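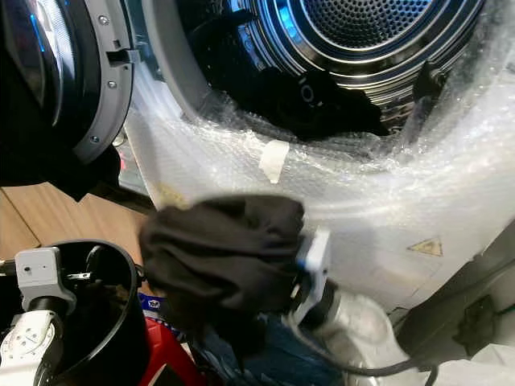

Figure 3. The right gripper holding a black cloth just in front of the drum opening. A second black garment lies over the lower edge of the drum.

4. Building and running the laundry setup

4.1 The machine

I wanted a laundry task from the first week of this project, mostly out of laziness (I really do hate doing laundry), and I also figured it would be a fair test of two cheap arms put together in a shared workshop. The Kilero arms were already bolted to their stand by March, so what was left was finding a washer, getting it to the right spot and teaching the thing to deal with wet-noodle objects like T-shirts. All the trials in this section were run with dry clothes and the washer unplugged.

The washer is a plain front loader. We kept the bubble wrap on, taped down below the opening (Figure 3), and we trained with it that way and tested with it that way. I'd expected the wrap to wreck the depth readings near the door, and it did make them noisy! The rim itself reads badly too, all those shiny rings, so in the end I gave up on depth for finding the opening and fit an ellipse to the color picture instead. The fit drifts a little when somebody opens the big workshop door in the afternoon. I haven't fixed that.

4.2 Grippers

The fingers went through more versions than I care to list. The first ones were hard printed plastic with a flat pad, and they were fine on towels and hopeless on anything thin. A thin shirt would slide right out halfway to the drum. The pair used here closes with a softer grip and takes a fistful of cloth instead of trying to pinch an edge, so the fabric ends up bundled, and a bundle goes through a round hole a lot easier than a hanging sheet does. The price is that you lose any idea of where the sleeves are. For loading I don't care. For folding, which is Section 6, I care a great deal.

I used the Wike controller board for both arms, one per side, with the loop running at 30 Hz. The cable on the right arm snagged twice during early runs, once hard enough to stop the program, and I ended up giving it a bigger loop and a strip of hook tape at the elbow.

4.3 Collecting the runs

I drove the arms by hand with the Vostolum leader handles and recorded 1017 short runs, each one a single piece of clothing going into or coming out of the drum. A good run takes less than 40 seconds. A bad one takes as long as my patience does, so I put in a cutoff at 45 seconds and threw the rest away. Most of the clothes came out of my own closet, which means a lot of black. Black on a shiny steel drum is close to the worst case for the cameras, and I knew that going in, but those were the clothes I had.

Things lying near the washer stayed where they were between runs. I moved stuff only if it blocked the door swing or got in the way of an arm. My feeling was that a home laundry corner is never clear and the policy might as well get used to it.

4.4 What went wrong most

Draping was the big one by far. A piece goes in, the gripper lets go a bit early, and part of the cloth stays hanging over the lower edge, where the door would catch it. The policy learned to let go and back out long before it learned to push the cloth in deeper (my fault, I did plenty of early releases myself while driving). I went back and recorded a batch of runs that start with cloth already over the edge, and after that the arm would at least try a second push.

The other common failure was grabbing two pieces at once when unloading. I left those runs in and marked them, as they still get the drum empty. Runs where the gripper closed on the door rim I stopped by hand. The Sallham force sensor at the wrist catches most of these now, though it still misses a slow, sideways lean, and I go into the numbers for that in the next section.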